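Draft practice note: acceptance of simulated trials before hardware release

Forum: Mobile Manipulation – Standards and Good Practice
Status: open for comment until the end of February

clelta_secretariat wrote:
Members are invited to comment on clause 3 of the draft practice note. The clause presently reads: "A mobile manipulator shall not be released to a shared workspace until the task has been completed in simulation over no fewer than 1,000 episodes, with room layout, surface finish and object placement varied between episodes." Comments should identify the wording objected to and propose a replacement. General remarks on the merits of simulation have been received already and need not be repeated.

weighbridge wrote:
Our organisation supports the clause in principle but objects to the figure. A fixed count rewards repetition. We have reviewed submissions in which the full quota was met by moving one mug a few centimetres each time. We propose 200 episodes, with a mandatory schedule of variation attached as an annex.

dlamini_testlab wrote:
The Dlamini laboratory does not support a reduction. Rare contact faults do not show themselves in 200 episodes. In our most recent series the first collision between an arm and the leading edge of a work surface was logged at episode 101, and several more followed well past the 200 mark. Had we stopped at the lower figure we would have recorded one fault and treated it as an outlier.

weighbridge wrote:
With respect, that supports an annex on variation as much as it supports the higher count. Was the furniture height varied in that series?

dlamini_testlab wrote:
It was not. Layout and finish were varied and height was held constant. We accept the point in part and would have no objection to height being named in the clause.

plumb_and_level wrote:
I write as a site safety adviser with no background in simulation. My concern is that operators will read "completed in simulation" as meaning "safe". The trial at the Skorkcombe depot was signed off on simulated results alone, and the emergency stop was not tested on the floor until the second week. Could the note state plainly that simulated results do not replace a physical stop test?

clelta_secretariat wrote:
The suggestion is noted. The drafting group will consider placing the sentence in clause 2, ahead of the episode requirement, so that it is not read as an afterthought.

zullura_integration wrote:
We would ask that the clause also address what is recorded. At present an applicant may submit a success rate and nothing else. Zullura requires its own teams to keep a rendered view from the robot for every failed episode, together with the joint log and the seed used to generate the room. A failure that cannot be replayed is of little use to a reviewer.

Rendered views are also the quickest check that a room has been varied in any meaningful way. A reviewer can see at once whether strong wall colours, patterned surfaces and small items on a desk were present, and where the grippers stood in relation to them.
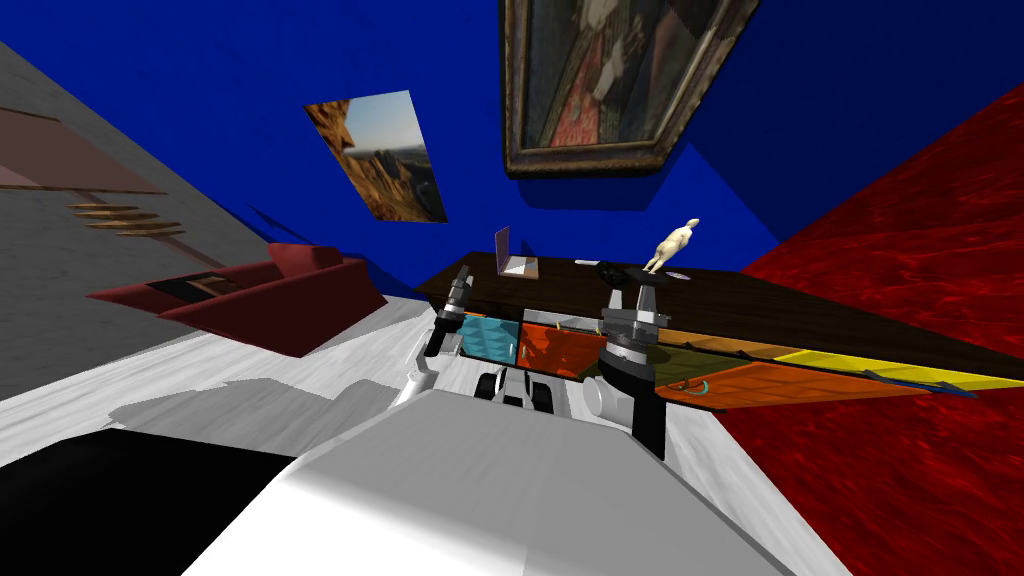
We would further recommend that desks with drawers be treated as a separate category from plain tables. Drawer fronts and handles present edges at the height where a gripper is commonly working, and a planner that performs well over an open tabletop may not do so there. Our suggested wording is: "Where the workspace includes drawers, the applicant shall report contact events with drawer fronts separately."

weighbridge wrote:
Supported, although "contact events" will need a definition. Deliberate contact with a handle should be excluded.

dlamini_testlab wrote:
Agreed as to the definition. We remain opposed to 200 episodes. Storage of a view for every failed episode is also a cost that smaller laboratories will feel – we would accept a retention period of 3 months.

zullura_integration wrote:
Three months is too short where release is staged over a year. We would prefer retention until the final stage has been approved.

clelta_secretariat wrote:
Positions on the episode count and on retention remain apart, and both will go to the drafting group as unresolved. The drawer wording will be circulated with a definition of contact. Further comments should quote the clause number.

Related discussions
Clause 2: physical stop tests and who may witness them
Naming conventions for room seeds
Two-arm platforms: one risk assessment or two?
Retention of joint logs after decommissioning
Speed limits near seated staff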